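**Para:** lista manipulacion-textil
**Asunto:** Re: La pinza que no suelta (otra vez)

¡Hola a todos!

Perdonad el silencio, que Jolene preguntó el domingo y me he tirado media semana dándole vueltas antes de contestar. Copio lo suyo para que no tengáis que bucear en el hilo:

> **Jolene Sutcliffe escribió:**
>
> Nosotros en Trinlow hemos vuelto a tener el fallo de la toalla. El brazo derecho la coge bien, sube, llega al punto de soltar y la pinza se queda cerrada. El programa da la apertura por hecha y sigue con el movimiento siguiente, así que la toalla se va de paseo con el brazo. La última vez enganchó de refilón el otro brazo y saltó la parada por par.
>
> ¿Os pasa a alguien más con tela de rizo? Con trapos finos no lo hemos visto nunca. Y una pregunta aparte: ¿a qué velocidad tenéis limitado el brazo cuando hay alguien al lado de la mesa?
>
> Jolene

Pues sí, Jolene, nos pasa, y bastante parecido. Lo nuestro es la tarea de mesa de siempre en Sarmiento, dos brazos, una toalla marrón y una bandeja, con los demás trastos repartidos por ahí para complicar un poco la cosa. Os pongo unas imágenes de la mesa y luego os cuento lo que hemos sacado en claro, que es menos de lo que me gustaría.
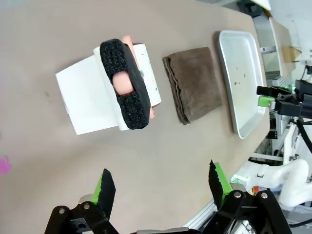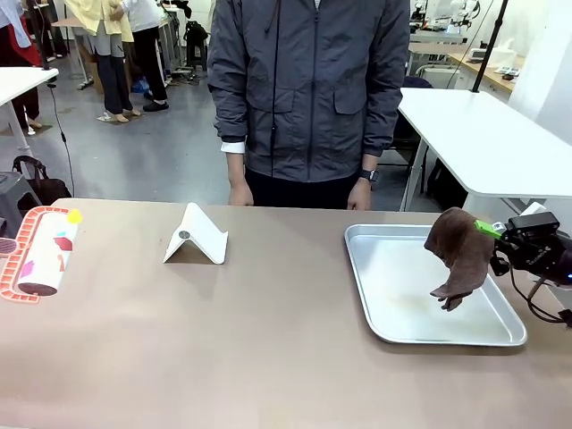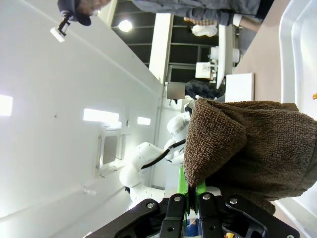 A ver, el fallo. Lo primero que pensé fue lo obvio, que los bucles del rizo se enganchaban en el dentado de la almohadilla y que la pinza abría pero la tela se quedaba colgada. Y algo de eso hay (he sacado hilos marrones de entre los dientes con unas pinzas de depilar, muy profesional todo), pero no explica lo que cuentas de que se queda *cerrada*. Así que me puse a mirar los registros y ahí apareció la parte fea.

Nuestro controlador, el de Kisosside, manda la orden de apertura y espera 200 milisegundos. Si en ese tiempo no le llega la posición nueva, en vez de dar error reutiliza la última posición *pedida*. La pedida, no la medida. O sea, que el programa lee "abierta", se queda tan contento y arranca el siguiente movimiento con la toalla puesta. Con un trapo fino la pinza cierra poco forzada y abre enseguida. Con el pliegue gordo de la toalla el motor está apretando casi al límite y tarda más en arrancar. Repetí el ciclo 80 veces con la toalla doblada y falló en 3, todas con el pliegue cogido por la parte más gruesa.

Lo que hemos cambiado de momento:

- La espera lee la posición medida, y si no llega, para el brazo y avisa. Nada de suponer.
- Hemos bajado la fuerza de cierre para tela. Aguanta igual de bien, íbamos pasadísimos.
- Limpieza de las almohadillas al empezar el turno. Antes se hacía "cuando se viera sucio", que en la práctica era nunca.

Todavía me falta probar las almohadillas lisas que vende Clikodholm. Si alguien las tiene montadas que me diga qué tal, porque en el catálogo todo agarra de maravilla y luego ya veremos con el rizo.

Sobre la velocidad, Jolene, te contesto con un poco de vergüenza. La teníamos limitada por software según el modo de trabajo, y el modo lo elige el operador en un desplegable. Pues una mañana se quedó en el modo rápido con gente pegada a la mesa y no nos enteramos hasta revisar el registro. No pasó nada, pero juntad eso con un brazo que cree que va vacío y lleva una toalla colgando que puede engancharse en cualquier cosa... no me hace ninguna gracia. Ahora el modo lento viene por defecto y para salir de él hacen falta 2 confirmaciones. Y la seta de emergencia la hemos movido para llegar a ella sin cruzar por delante de los brazos, que antes había que estirarse por encima y a mí me ponía de los nervios.

¿Tú puedes mirar en tus registros si la posición que lees después de abrir es la medida o la pedida? En los nuestros se distingue fácil: si el número es redondo y clavado, es la pedida; la medida siempre baila un poco en los decimales. Si te sale lo mismo, escribimos juntas a Kisosside y adjuntamos los dos casos, que con uno solo me dijeron que revisara el cableado (¡ya lo había revisado!).

Os cuento cuando tenga las pruebas con menos fuerza terminadas. Calculo que en junio, si me dejan la mesa libre.

Un abrazo,
Marisa
Laboratorio de manipulación, Sarmiento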